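4.2 Clothing on chairs as a temporary store

In the interviews, the wardrobe was rarely the first place that people named when we asked where a worn garment goes. They named the chair.

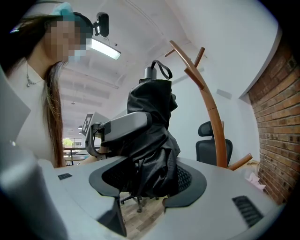 Figure 3. Black cloth draped over an upright support, with the black base and casters of a chair on the wooden floor.

The category we call "resting textiles" covers any garment or cloth which is laid over furniture and is neither in storage nor in the wash. Across the 53 households of the study we recorded 382 resting textiles, and 146 of these were on a chair of some type. The rest were on beds, door handles, railings and, in six cases, on an ironing board which was left standing all week. The black cloth in Figure 3 was coded as "draped, loose", the code which we use when a textile hangs over its support without a fold line and with visible wrinkles. Glossy fabrics were more difficult to code than matte ones, as the light on the surface makes small creases look deeper, and the two coders had to discuss them more often.

We followed Nava's distinction between a parked garment and a forgotten garment (Yatziri Nava, working notes for the Dravholm household survey). A parked garment has a next use that the owner can tell us: the cardigan for the evening, the trousers for Saturday. A forgotten garment has none, or the owner must think for a long time before giving one. The distinction cannot be made from a photograph. For this reason the code for drape was given from the images only, and the code for next use was given from the interviews only, and the two were joined at the end.

Office chairs with casters have a particular position in our material. Participants described them as "not really furniture", a thing which can be rolled to the laundry basket or away from the desk when a visitor comes. One participant from the Esquivel building moved her chair with all the clothes on it into the hallway every morning and back again at night – she did not regard this as tidying. Dining chairs, on the contrary, were cleared before each meal, and the textiles on them were mostly parked for less than one day.

The colour of the textile had some influence on how long it stayed. Several participants told us that a dark garment can be worn again without anybody noticing, and so they kept it near at hand. Light garments went to the wash sooner. We did not plan to measure this and the coding sheet has no field for colour, therefore we report it only as an observation from the interviews.

A limit of this section is the season. The visits were finished in September, before the heavy coats came out, and we expect that the load on chairs and hooks is different in winter. The storage behind closed doors is treated in Section 4.3.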